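**Table football in Prerstead**, known locally as *pushpenny*, is a tabletop game played with coins, a comb and a good deal of argument. It belongs to the same family as shove ha'penny, though players in Prerstead regard the older game as a rumour put about by outsiders.

## Play

Two players sit at opposite ends of a table and take turns to nudge a small coin towards the far edge, using a larger coin pushed with the comb. A goal is scored when the small coin hangs over the edge without falling. If it falls, the turn is lost, and so, often, is the coin. A match lasts until one player has 26 goals or the pub shuts. Most of the recorded results are of the second kind. 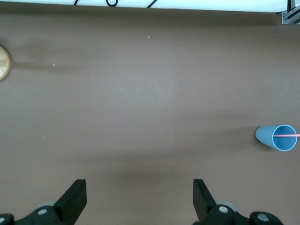
The rules were first printed in Cerkstead, a village that did not play the game but owned a press. The booklet runs to 186 clauses, 308 if the corrections are included. Clause four forbids blowing. Much of the remainder deals with what counts as blowing.

## Competition

The Lodero Cup is held each November between Prerstead and Cerkstead, the latter having taken up the game after reading its own booklet. The trophy is a biscuit tin. Prerstead claims to have won it more often, a view Cerkstead disputes in writing.

## See also

- Shove ha'penny
- Nic Aodha rules (a variant played with buttons)

*Last revised 8/1/24.*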